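6. Setting the contact height and checking the sleeve

This section applies to the Skutora bench arm with the short metal tip and the covered wrist, as built at the Skaltcombe shared workshop. Complete section 5 (homing and joint limits) first. If the wrist has been taken apart for any reason, start again from section 5.

6.1 Before you start

You will need the controller, the 20 mm setting block, a soft cloth and a ceramic bowl or dish with a plain, wide wall. Do not use a piece of work that somebody wants back.

CAUTION: The arm holds its position only while the drives are powered. Support the wrist by hand before pressing the stop button with the tip inside a vessel.

1. Pull the sleeve down over the wrist until it stops short of the metal shell. Folds in the sleeve are normal. A sleeve that is stretched tight will drag the wrist sideways at full reach.

2. Check that the black rubber at the tip is seated and clean. Replace it if the edge has split.

3. Place the setting block on the bench, jog the arm down until the tip touches it and store the height as Z0.

Note – older copies of the settings file have Z0 entered by hand as 2648 counts. That value belonged to the first wrist. Delete it.

6.2 Contact on a curved wall

4. Set the bowl on the bench with its centre on the tape mark. Choose the slow jog speed (6 on the dial).

5. Bring the wrist in over the rim, keeping the ribbed section clear of it, and lower the tip towards the foot of the wall. The rubber must be the only part that meets the glaze.

The correct approach is at a slant, with the covered wrist passing over the bowl and the rubber on the wall near the bottom of the curve. Throwing rings in the surface do not affect the setting, but the tip should rest squarely and not rock on a ridge. 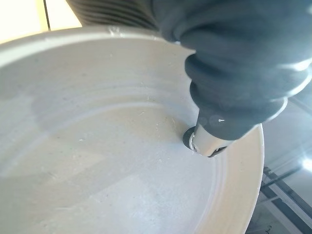

6. Read the contact value on the controller. Adjust the wrist trim one step at a time until it reads 93, then store it.

7. Raise the tip clear of the rim before moving sideways. Wipe the contact area with the cloth.

8. Repeat steps 5 to 7 at a second point on the wall. If the two readings differ by more than 6, re-centre the bowl and begin again at step 4.

6.3 If the value drifts

A reading that climbs while the arm is standing still usually means the sleeve is caught at its upper end – free it and repeat step 6. A reading that falls points to the trim screw. Zohreh Kazemi keeps the spare screws and the Ansari thread lock in the drawer below the controller.

Enter the stored values and your initials in the build log, then continue with section 7.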